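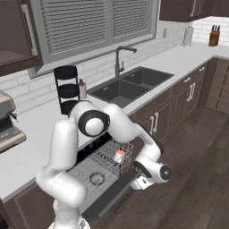 Maricica Zamfir
Format Delivery Manager, Trumotau

6 min read

Section 5: Setting up a co-production workspace in Arkum

Use this section when your company is making a local version of a format together with a broadcaster or a second producer. If you are licensing a finished tape for broadcast only, go back to Section 4. The steps are the same for studio and location shows.

You need an Arkum login with Producer rights or higher. Viewer accounts can open a workspace but can't create one.

Before you start

Have the signed deal memo, the format bible and the name of one contact at each partner. The bible must be the version named in the deal memo. Arkum does not compare the two, and a workspace built on an older bible has to be closed and rebuilt.

5.1 Create the workspace

1. Sign in and open Formats from the left menu.
2. Find the title. For this guide the title is Clurncombe, a studio talent format.
3. Select New territory version.
4. Pick the territory and the language of broadcast. If the show will air in two languages, pick the one used in the studio and add the other under Versions.
5. Enter the episode count and running time from the deal memo. Use the running time without commercial breaks.
6. Select Save draft.

The draft gets a four-digit workspace number, such as 2,391. Arkum displays it with a comma. Leave the comma out when you type the number into a form or an email subject line, or the search will miss it.

5.2 Add the partners

1. Open the draft and go to Partners.
2. Add the rights holder first, then the broadcaster, then the local producer.
3. For each partner, enter one editorial contact and one legal contact. The same person can't fill both roles.
4. Set the approval order. The default is local producer, rights holder, broadcaster.
5. Select Send invitations.

Each contact gets a link by email. The link works for five days. After that, go back to Partners and select Resend.

Caution: Do not change the approval order after the first script has been uploaded. Any approvals already given will be cleared, and each partner will have to sign off again.

5.3 Load the format bible

1. Go to Documents and select Bible.
2. Upload the file as a PDF. Word files will upload but can't be annotated.
3. Mark the fixed elements. These are the parts the local team may not change, usually the title, the main game or judging mechanic, the logo and the theme music.
4. Mark the flexible elements, such as the host style, set colors and prize.
5. Leave anything not covered by the deal memo as Unmarked. The consulting producer will settle those items with the local team.
6. Select Publish to partners.

Note: Large bibles can take a while to appear. The status line changes from Processing to Ready. You can leave the page while you wait.

5.4 Request a change to a fixed element

1. Open the bible and select the element.
2. Select Request change and describe what you want to do and in which episodes.
3. Attach a sketch, running order or script page if you have one.
4. Submit.

The rights holder has two working days to answer a request made in pre-production. Requests made once recording has begun go to the consulting producer by phone first, then into Arkum as a record. On Clurncombe the consulting producer is Ehsan Naseri, and his cover is Sobia Bugti.

Caution: An unanswered request is not an approval. Do not build or record the changed element until the status reads Approved.

5.5 Link to Mousavi for music cues

Mousavi is the cue sheet tool. The link is made once per workspace.

1. In Arkum, open Connections and select Mousavi.
2. Copy the key.
3. Paste it into Mousavi under Productions, then select Confirm.

If the key is refused, check for a blank space at the end. If it still fails, send the workspace number to Omid Azimi in music clearance. Please don't write to Keyvan Azimi, who works in payroll.

The screens in this section changed in August. If your menu says Licenses where this guide says Formats, sign out and sign in again.

Next: Section 6, Delivering the local pilot

2 comments

We use cookies to remember your language and sign-in settings. Accept | Manage settings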